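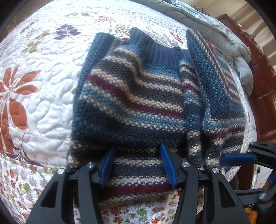

Mar 20, 2018
By Viola Cattaneo

Winter knits to the chest, first pass. Started with the heavy striped one from Warraich. Laid it on the white quilted bedspread, front up, sleeves folded in at both sides. The stripes make a usable guide: navy, teal, cream, grey-brown, one deep red across the chest. The red still runs on a slant. I pulled the left shoulder down twice and it went back to where it was, so the fault is in the fold under the shoulder and the front can be left alone.

Collar is ribbed and sags in the middle. Did not press it. Chunky yarn flattens under steam and does not recover — the grey cardigan proved that last April.

Measured the chest before going further. Inside depth 145 mm with the tray in, so a sweater this thick has to be folded once across and no more. Two thirds would fit on paper but the collar ends up under the load. Kitchen scale gave 600 g for the sweater. The Trumeck bags are rated for 3 kg, so it can share one with the two thin pullovers.

Cedar blocks from Prollinero have lost their smell. Sanded one with 40 grit and it came back a little. Will do the rest tomorrow if the paper holds out.

Still to sort: scarves, the Stusstead socks, the hat with the loose lining. Keep one warm thing out. The forecast is poor and the bedroom radiator is slow — probably air in it again, bleed key is in the hall drawer.

We use cookies to remember your settings. By continuing to read this site you accept their use.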